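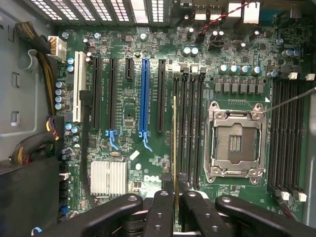
Minutes taken by Bautista Pereyra, secretary to the Joint Monitoring Group

Joint Monitoring Group, Rullanell-Pralturau Ceasefire Line
Minutes of the June meeting, held on Monday in the customs building at Lisadar

Present: the Chair; the delegation of Rullanell (three members); the delegation of Pralturau (three members); the head of the observer mission; the legal adviser; the interpreter for both sides; the secretary.

Apologies were received from the medical liaison, who had a delayed flight.

The Chair opened the meeting at 9:20 and asked that all speakers use the microphone, also for short remarks, as the interpreter had complained about this last time.

1. Minutes of the previous meeting

The Rullanell delegation asked for one correction. In paragraph 6 it was written that they "accepted" the new patrol hours. They had said that they would pass the proposal to their capital. The secretary will change "accepted" to "took note of." The Pralturau delegation had no objection, but remarked that the new hours are already followed in practice by both sides. With this correction the minutes were approved.

2. Report of the head of the observer mission

The head of mission presented the written report for the last period. Observers made patrols on both sides of the line and were let through at all crossing points except the one at the quarry road. They were stopped there by Pralturau soldiers and had to wait until an officer came from the village. The observers were treated politely, but they lost the whole morning.

Two cases of shooting were reported by the inhabitants near the river. In the first case the observers found hunters, who had a permit. In the second case they could not say who had fired. No person was injured.

The Rullanell delegation stated that the second case was clearly a violation and should be entered as such. The Pralturau delegation answered that a sound heard at night is no proof of anything. After discussion the Chair ruled that the case stays in the register as "not attributed," and that each delegation may add a note of no more than half a page. Both notes should be with the secretary before the next meeting.

About the quarry road, the Pralturau delegation explained that there was a change of unit and that the new commander did not have the list of observer vehicles. The list has now been sent to him. The head of mission asked if he could get this in writing. The delegation agreed.

3. Heavy weapons in the withdrawal area

Under the agreement, all guns and rocket launchers must be kept at least 15 kilometers from the line. The head of mission confirmed that the storage sites on both sides were visited and that the seals were in order, except on one gate at the Rullanell northern site. There the seal was missing. The site commander said that the gate had been opened for repair of the hinge. The mission was not informed of this repair in advance.

The legal adviser reminded the meeting that Article 4 asks for notice before a seal is touched, whatever the purpose is. The Rullanell delegation did not contest this. They asked that the minutes should show that all the weapons were in their place when the observers counted them, and the head of mission confirmed it.

The Pralturau delegation wished to have a second visit to the same site with their own officer present. The Rullanell delegation could not agree to this without instructions. The item is left open.

4. Opening of the Potgieter bridge for civilians

The Chair recalled that the Potgieter bridge is closed to civilians from the start of the ceasefire, and that farmers with fields on the other bank need to make a very long way around. The two district offices have now made a common list with 515 names of persons who ask for a crossing permit.

The Pralturau delegation proposed to open the bridge in daylight, on foot only, for those on the list. The Rullanell delegation supported the idea in general but wanted also tractors to be allowed during harvest. They said that a farmer cannot carry his crop on his back. The Pralturau delegation was worried about the inspection of trailers, for which there is not enough personnel at the bridge.

The following was agreed:

Pedestrians with a permit may cross from 7:00 until 19:00, after both commands have confirmed in writing.

The question of tractors will be looked at by one officer from each side together with the mission. They will meet at the bridge and report back.

Persons who are not on the list can apply at the district office of their residence. The legal adviser will prepare one form in both languages.

There was a longer exchange on whether the word "border" can be used on the form. It was decided to write "crossing point" everywhere.

5. Missing persons

The exchange of files continues. The Rullanell delegation handed over 4 files with new information from families. The Pralturau delegation received them and signed the paper of receipt, and expects to answer in writing. The Chair thanked both sides and asked them not to speak to the press about single cases, out of respect for the families. One member of the Pralturau delegation noted that a newspaper had already printed a name last week, and that it did not come from their side. The Rullanell delegation said the same for theirs.

6. Telephone line between the two commands

The direct line was tested each morning. Pralturau asked that the officer on duty should give his name when he answers. Rullanell agreed to it, if it is done on both ends. The mission suggested that a call should be answered in 20 minutes at the latest, also at night. Both delegations will consult.

7. Other matters

The interpreter asked to receive the documents one day before the meeting and not in the same morning. The secretary will take care of it.

The Rullanell delegation asked again for a second parking area, so that the two delegations do not arrive at the same gate. The Chair will speak with the customs office.

The heating in the meeting room was mentioned. No decision.

8. Next meeting

The next meeting will be held in the same building. The date is to be confirmed by the Chair after the visit at the bridge.

The meeting was closed at 12:40.

Distribution: both delegations, observer mission, legal adviser. Corrections should be sent to the secretary in writing.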